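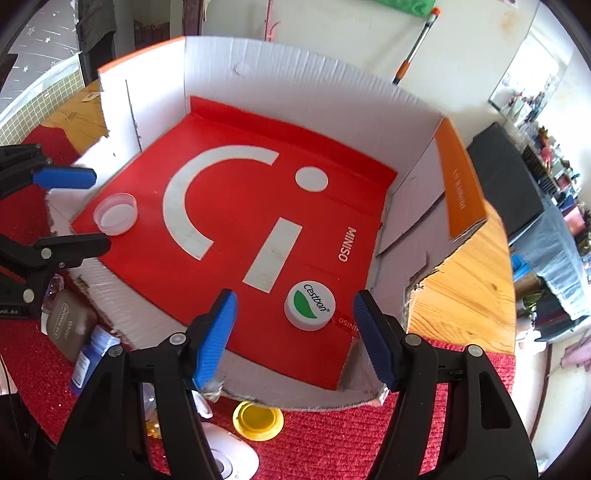

Venla Mustonen replied that a width reading that jumps near the closed end is usually the sensor magnet creeping on its shaft, and asked for the raw counts before anybody touched the firmware.

Ticket 313
Opened: 4 July 2022
Status: closed, one item left open
Hardware: pair of hand-held grippers, home build, Trernley sensor boards
Software: Maihi logger, current release

Problem as first reported

Both grippers log jaw width to the laptop. The right one is fine. On the left one the width is good from fully open down to the last 8 mm or so, then it drops to zero while there is still a visible gap between the pads. Sometimes it comes back when I open the jaws again, sometimes it stays at zero until I unplug the board.

It does not happen every time. On the first evening I got it on nearly every close, on the second evening only twice.

Tried before opening the ticket

Restarted the logger. No change.
Swapped the USB cables left to right. Fault stays with the left gripper.
Swapped the USB ports. Same.
Ran the open/close calibration again. Good for a few minutes, then the fault came back.
Checked that the pad screws were tight. They were.

Raw counts

Logged 40 slow closes with nothing between the jaws, left gripper only. The counts fall smoothly and then step down all at once, but the step is not always at the same place. I had expected a dead spot on the sensor, and a dead spot should stay put. The right gripper shows no step at all.

Opened the left one up. The magnet was seated and I could not turn it with my fingers. Put a line of paint marker across magnet and shaft and ran another set of closes. The line was still straight afterward, so the magnet is not creeping on this one.

Second reply

Venla Mustonen asked whether the board itself could move, and whether I had used the spacers from the kit or made my own.

I had made my own. The kit ones went missing during the move from the Grornville bench to my kitchen table, and I cut new ones from nylon tube. Measured them: one is shorter than the others, so the board was sitting at a slant. Pressing on the high corner with a pencil makes the reading step down on demand. That is the fault, or most of it.

Fix, part one

Cut a new set of spacers, all the same length this time. Refitted the board and did the calibration from the start. Ran the same empty test. No steps.

Then I left both grippers plugged in overnight and tried again in the morning before recalibrating anything. Left and right both still read zero at closed.

Checking with real objects

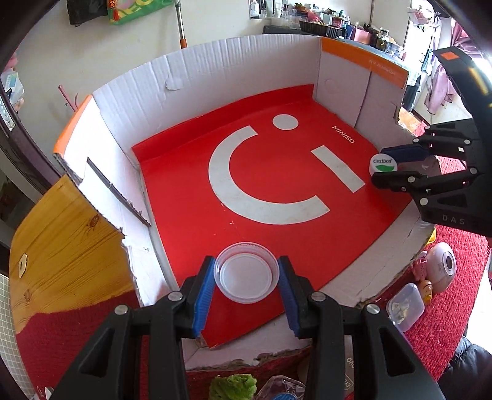

An empty close does not tell you much about a linkage with slack in it. The pads have to come up against something that will not give way, and they need to arrive evenly, or the arms twist and the board sees a load it does not see in an empty test. I went to household things for this. A shallow plastic container with a ridged rim, like the one between the two blue pads, works well for the purpose: it is round, so it doesn't matter which way you come at it, and you can look straight down between the jaws and see whether both sides meet it together. A bottle cap does the same job at the narrow end, where my fault was.

Results with the new spacers:
Container: reading steady while held, returns to the same open value.
Bottle cap: steady. With the old spacers this was the worst case.
Soft items: the reading wanders a little as they squash. Same on both grippers, so I am not counting it as a fault.

Still open

The left width is 2 mm higher than the right on the same cap. Repeatable, and it doesn't grow. I suspect the pad glue is thicker on that side. For now there is an offset in the config file, with a comment next to it.

The logger also gives no warning when the count jumps by more than a hand could move it. Sent that to the Maihi list as a request. A reply there said to look again in October, when the next release is planned.

Note on spacers

If you are building from the Gurker parts list, the spacer length is given on the drawing but not in the table. Measure all of them before the board goes on. Mine looked equal by eye.

Closing the ticket. Will reopen if the step comes back.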